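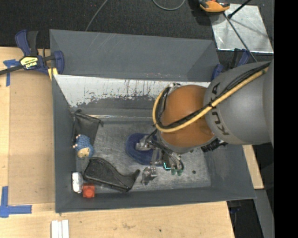 Prenesham Picking got its start with a bin that would not stay put. We build and test software that lets robot arms pick mixed goods out of bins, and in March of our first year our only arm pushed its only bin off its only table, drove on into the space where the bin had been, and stopped with its fingers against the tabletop. The damage came to 3628 dollars, most of it gripper. We had a demo booked for the next morning. We gave it as a slide show. The bins we use now are clamped at the corners with the blue and black bar clamps you'd find in any garage, and it pains us a little that the part of our setup visitors ask about most is an Irwin clamp. The scratches on the bin floor are ours too, and we can tell you the story behind most of the deep ones.

What we do

Companies send us the things their robots drop. We put them in a bin with other awkward things and find out why. Soft items with thick rims are a specialty, as are shiny black curved ones, which depth sensors tend to see as a hole in the world. Then we write it all up, including the parts that make us look bad. Our reports are known for being long.

The Stekden job

Our first big customer, Stekden, hired us to check a picking cell before it went live. We ran it for 2 weeks and passed it. On its first day in the warehouse it crushed a carton, reported a perfect pick and reached for the next one. The force limit had been raised during our tests to get past a nuisance stop, and we had never put it back. No one was hurt. The cell was fenced and the fence did its job, for which we can take no credit, as Stekden had insisted on it over our mild objections about floor space.

We refunded the fee. Stekden came back the following year, with a much longer contract.

How we work now

Every limit we change goes on a sheet taped to the controller, and the arm doesn't leave the building until the sheet is blank again. Nuisance stops get investigated before anyone touches a setting. Of the last 95 we looked into, 2 were a nuisance. The rest were the robot trying to tell us something, usually about a cable.

Our tools

Ukomo is our fault logger. It records what the arm thought it was doing next to what it did, and the gap between the two is where most of our income comes from. Nakamura is our test set of difficult objects, which grows whenever someone cleans out a desk drawer.

Visiting

Customers are welcome in the lab by appointment. Please stay behind the yellow line, and please leave the clamps alone.

Page last updated September 18, 2018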